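Genesis at the kitchen table

I've been meaning to write up our March reading group, and my coffee is still hot, so let's go! 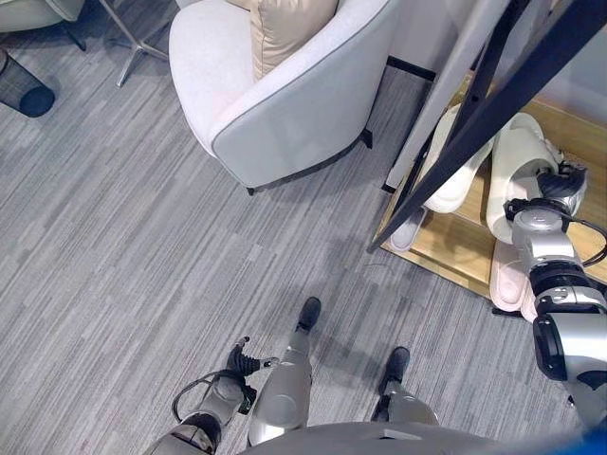
What we read

Two chapters of Genesis, plus an essay by Sointu Laitinen on deep time. She's a geologist and a regular churchgoer in Plostby, and she sees no fight between the two (her rocks are old, her God is older).

Where I got stuck

Sirkka Tikkanen asked me if I take the six days literally. I don't, and I haven't since I was 15, but saying it out loud to her felt strange! She does, mostly. We talked for 3 hours and ate all the rye bread.

Next month is Job. Bring your own copy, mine is falling apart.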